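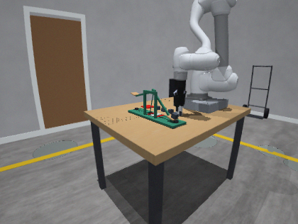 Sim layout for the Wukdale teaching cell, arm at the back of the table, catapult rig in the middle.

Forum: Small Cells and Bench Automation > Buying and Budgets
Thread: First arm for a training shop, where would you put the money?

benchrow_tk
Posted December 29, 2022

I help run the training shop at Wukdale and we have finally been told we can put in a request for one robot arm. The request has to go in as a complete package, so arm, gripper, table, guarding, spares, software and training all on one sheet. If we forget something we don't get to come back for it until the next budget, and that one isn't decided until August.

The main exercise is the little catapult. Students program the arm to load it, work the mechanism and reset it. We picked it because it makes people think about approach angles and how hard they push on things, and because a printed part is cheap to replace. So far it has all been done in simulation and the picture is from there. The small blocks are the loads.

What I have quotes for:

Arm and controller from Wistullow, new, standard warranty.
Gripper from Gralano, electric, two fingers, with one set of blank fingertips.
A steel table with leveling feet, $1036 delivered.
Two days of on-site training from Lykkegaard.

The quotes are good for 90 days. My question is what's missing, and whether I'm spending in the wrong places. My boss thinks the table is silly money when we have a wood shop down the hall that could build one like the one in the sim.

shimstock
Your boss is half right. A wood top is fine for a small arm moving small blocks. What matters is what's under the base. If you bolt the arm to a plate and the plate goes through to a proper frame, the top can be wood and you won't notice. If you bolt it to the wood alone you'll be retightening it all year and your taught points will wander.

In your layout the base is right at the back of the table, near the edge. When the arm is reaching forward at speed and then stops, all of that goes into the back of the table. I would not want that on something I could push with my hip.

Missing from the list: risk assessment. Either you pay someone or you pay yourself in hours, but put a line in for it.

mgoddard_cells
Agree on the risk assessment, disagree on the table. Buy the steel one. I have built two wooden robot stands in my life and both got replaced with steel inside a year, so I paid for them twice. Labor from your wood shop isn't free just because it doesn't show up on your sheet.

Also missing: fingertips. One set of blanks is nothing. You will crash the first set in the first week of classes. Budget for several, or for a printer and somebody's time.

benchrow_tk
We have a printer. The rig itself is going to be printed, so fingertips could be too. Is there any reason not to print them?

mgoddard_cells
Not for blocks that size. Just keep the metal part that bolts to the gripper as metal, and print only the tips. Then a crash breaks a cheap piece and the jaws stay straight. Ask Gralano for a drawing of the mounting face before you order. If they won't send one before the sale that tells you something about support after it.

pallet_jill
I do purchasing for a plant, so from the other side of the desk: a couple of things.

First, get the controller options listed one by one. Arms are often quoted with the bare minimum. Then you find out the network option you need to talk to your simulator is extra, and so is the extra I/O card. Ask Wistullow to write on the quote exactly which software options are included, and whether they are yearly or one time. A yearly fee won't come out of an equipment budget in most places, and then you're stuck.

Second, freight and rigging. A small arm can go in with a hand truck but a steel table might not fit through the door assembled. Measure your door.

Third, the training. Two days on site for how many people? If it's you and one other person, fine. If you leave, who knows how to run it?

benchrow_tk
It's me and Jytte Arnardóttir, who teaches the evening group. She's the one who built the sim. I hadn't thought about the door, and I'll measure it.

The option thing worries me. The quote says "controller, standard". That's all it says.

pallet_jill
Then it's not a quote yet. Send it back.

oldweldcell
I'm going to be the grump here. Why buy new? There are a lot of used small arms around with low hours, and for teaching you don't need the latest. We bought a used one for our shop and paid less than half. It came with the controller, the pendant and cables. Put the difference into a second gripper and a real guard.

And I would ask whether you need the arm yet at all. If the students can do the whole job in sim, run it another year and see how many sign up.

shimstock
Used is fine if you have someone who can fix it. A school usually doesn't. When a drive goes on a used controller with no warranty the whole course stops.

oldweldcell
When a drive goes on a new one with a warranty the course stops too. You wait for the part either way. With what you save you could keep a spare drive on the shelf.

mgoddard_cells
Depends which one. Some of those older drives you can't get at all now, except out of other dead robots. I wouldn't tell a school to do that. I'd do it myself.

On "stay in sim", no. The sim will not teach them about slop. A catapult is a spring or a weight and a pivot, and the real pivot will bind or have play. That's the whole lesson.

j_arnardottir
Hi, this is Jytte from the evening group. I was sent the link.

On staying in sim: I have spent 63 hours on that model and I'd be the first to say it isn't enough. I can get the arm to the right place every time. Contact is where I don't trust it. The gripper has to come down close behind the rig with blocks sitting near the end of the plate, and in sim I can be very close to the table and nothing bad happens. I would like the students to find out what that clearance feels like with a real table that is not perfectly flat.

On the table: I modeled it as a square top with four straight legs because that was quick. It was never meant as a drawing for the wood shop.

On used arms: our insurance office will ask for current safety paperwork, and for a used one I don't know how we would get it. If oldweldcell has done this I'd like to know how.

oldweldcell
Fair point on the paperwork. We're a private shop, so I did my own assessment and kept the file. The seller gave us the original manual and the declaration that came with it. If your insurance people want something newer than that, then I'd say used is off the table for you, and I'll drop it.

I still think you should ask Wistullow if they have a demo unit. Same warranty in a lot of cases and they like to clear them out.

benchrow_tk
Demo unit is a good idea. I'll ask when I send the quote back.

What about guarding? I have nothing priced. There are yellow lines on the floor in the sim and I was going to tape the real floor the same way.

shimstock
Tape tells people where to stand. It doesn't stop the arm. What kind of arm is it, a collaborative type with force limiting or a regular one?

benchrow_tk
Force limiting, according to the sheet.

shimstock
Then the arm might be OK at low speed with bare fingertips, but the assessment is for the whole job. You have a thing on the table whose purpose is to throw blocks. The force limit on the arm does nothing about that. I would put a clear panel on the side the paddle throws toward, at least, and safety glasses for everybody. Panels on an aluminum frame aren't much money next to the arm.

pallet_jill
Put it in as its own line, called guarding. Don't bury it under "misc". Misc is what gets cut first.

mgoddard_cells
If the panel stops the block, make sure the block doesn't come back and land on the arm. I'd hang a bit of soft netting in front of it.

For the rig: clamp it down. If the base plate is only resting there it will walk every time it fires and your taught points are useless by lunch. Two dowel pins in the table and a toggle clamp. That's also a point for the steel table, you can get it drilled.

j_arnardottir
The rig being pinned is already in my notes, but we had no money against it. I'd like it to be possible to turn the plate. In the sim it's set at an angle to the table, and I want to be able to give groups different angles.

mgoddard_cells
Then make a sub-plate with a few sets of dowel holes. Cheap job for your machine shop if you have one. Ask for bushings so the holes don't wear.

lurker_dpf
Small one from me: buy a second teach pendant cable. Students step on them. It took us six weeks to get ours.

benchrow_tk
Thanks everyone. Here's where the sheet is now.

Arm and controller, quote going back to Wistullow for the options list and a price on a demo unit.
Gralano gripper, waiting on the mounting drawing. Adding spare metal finger bases, tips printed here.
Steel table stays. I showed my boss the bit about paying twice.
Guarding as its own line, clear panel and netting.
Sub-plate, dowels, clamps.
Spare pendant cable.
Risk assessment. Lykkegaard says they can do it in the same visit as the training, price to come.

oldweldcell
I'd get a second price on that assessment. I don't love the same outfit doing the training and signing off the cell.

pallet_jill
For a small teaching cell I'd let them do both. One visit, one travel charge. But ask to see a sample report first.

oldweldcell
We'll differ on that one.

shimstock
What does the arm weigh, and does the table quote give a load rating? I didn't see either.

benchrow_tk
The table quote has a rating for a load spread over the top, nothing about a moving one at the back edge. I've emailed them and asked if the base can go closer to the middle on their plate. Will post when I hear.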